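Ovier Forums > Indoors > Tables and Chairs > How wide is too wide?

27 shares | 1,348 views

How wide is too wide for a family table?
Posted by Zulkifli Hutapea, 5/9/25

Hello all, I've read this board for years and hardly ever written on it, so do be gentle with me. We are finally replacing the table we've eaten at since we got married (it was my aunt's, and it has been glued more times than I care to remember) and I've got myself into a proper muddle over the width.

The length is settled. We've room for 200 cm and not a whisker more, or the door to the back passage won't open. But the one my wife likes, a second-hand Voreck from Bettencourt Street, is a good deal wider than my aunt's, and I keep picturing us all shouting across it like people on opposite banks of a river. She says I'm being daft and that we'll finally be able to put the dishes down the middle. There are five of us most evenings and more when her brothers come, and they are not small men. 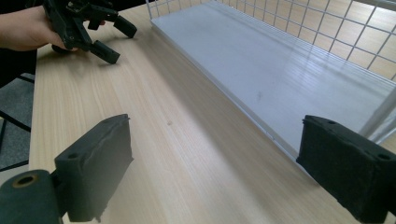
Elbow room is what I'm really asking about, I suppose, because the shops only ever talk about how many people you can fit. They allow 60 cm a head, and I'm sure that's fine if everybody sits with their arms folded, but mealtimes in our house are all passing and pinching and helping yourself to somebody else's potatoes. A hand comes in from the left, just like the one in the photo, and before you know it there's a sleeve in the gravy. Does a wider table make that better or worse? I can argue it both ways and have done, mostly to the dog.

mrs_plumtree wrote:
Oh, get the wide one! We dithered over this for a whole winter and I wish we'd done it sooner. You can have the big pie dish in the middle AND the vegetables AND a jug of flowers, and there's still somewhere to rest your glass. My mother used to keep everything on the sideboard and spent the entire meal on her feet, poor soul, and I swore I'd never do the same.

Jaime Bastos wrote:
I'm going to disagree, with love. We had a wide one in the last house and I was thoroughly fed up with it by January. If you're short in the arm, as my whole family is, you can't reach the middle without standing up, so the salt ends up living at one side and the other side sulks. It was also a beast to wipe down. We've a narrow one now, a plain little Dumik that came with the house, and the conversation is so much better. You can hear my father-in-law, which I grant you is not always a blessing.

mrs_plumtree wrote:
But Jaime, where do you put the food?

Jaime Bastos wrote:
On the plates, before it comes to the table! I know that's heresy to some.

oldbeech wrote:
It is heresy. Half the pleasure of a Sunday dinner is watching the dish go round and working out whether the crispy bit will get as far as you.

To the original question, I don't think width has much to do with the sleeve in the gravy. It's the legs you want to look at. If they're set in from the corners, whoever sits at the end shuffles up to avoid them and then everyone is bunched in the middle. Have a sit at it before you pay, and take one of the brothers-in-law with you.

Zulkifli Hutapea wrote:
Well, I never once thought about the legs. Thank you, oldbeech. I've just been out to look at my aunt's and they're right at the corners, so perhaps that's why we've managed on it for so long.

Jaime, I read your bit about the wiping out loud and it has gone down badly, as the wiping is my job.

mrs_plumtree wrote:
Get a bigger cloth, dear. And please come back and tell us which one you chose. I get quite invested in these.

Zulkifli Hutapea wrote:
I will. We're going back to measure the legs with the eldest brother-in-law, who has asked if there'll be lunch.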